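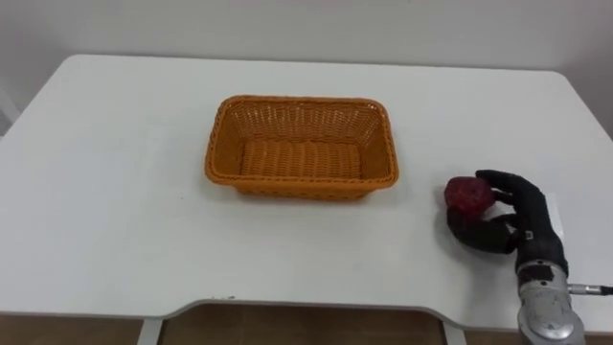
Embla Kristiansen
Contributing Editor, Workplace Interiors

Search this site
Enter keywords
Go

The acoustics lead at Srour has spent most of the past year on a single problem: speech carrying between small meeting rooms that were sold as private. The firm's latest job is the Nemham building, where 90 rooms were tested between the end of fit-out and May.

"The partitions were fine," he says. "The lab rating was met on every panel we pulled. The loss was at the head, where the wall stops at the ceiling grid and the void above runs straight through."

The field results came in well below the lab figure. He does not find this unusual. A lab test measures one panel in a sealed opening, he explains, and a room has a door, a floor joint, a return air path and usually a cable tray. Any of these can set the result for the whole wall.

Srour specified a barrier above the ceiling line and a drop seal on each door. The barrier is a mineral fiber product from Zulex, cut on site and taped at the joints. "Tape is where I would look first on a bad reading. If the installer leaves a gap at a pipe, you can hear it at 3000 hertz before you see it on the meter."

Asked about masking sound, he is cautious. The tenant had been offered a Petuvero system with emitters in the corridor ceiling. He agreed to it for the open areas and asked for it to be left off inside the rooms until the walls had been retested. "Masking raises the floor. It does nothing for the leak. I want the leak measured with the system off."

Reverberation was handled separately. Painted walls and hard tabletops return most of what reaches them, and in a room for four people the first complaint is normally about video calls. Srour put absorbent panels on 2 adjacent walls in each room, at seated head height. Placing them on facing walls would have left the other pair bare, with a flutter echo between them.

The retest covered the same rooms with the same loudspeaker positions. Six doors failed, all on the bottom seal, and were adjusted the same afternoon. The report goes to the tenant with the raw readings attached, at his request. "A single number is useful for a contract. For a repair you need the bands."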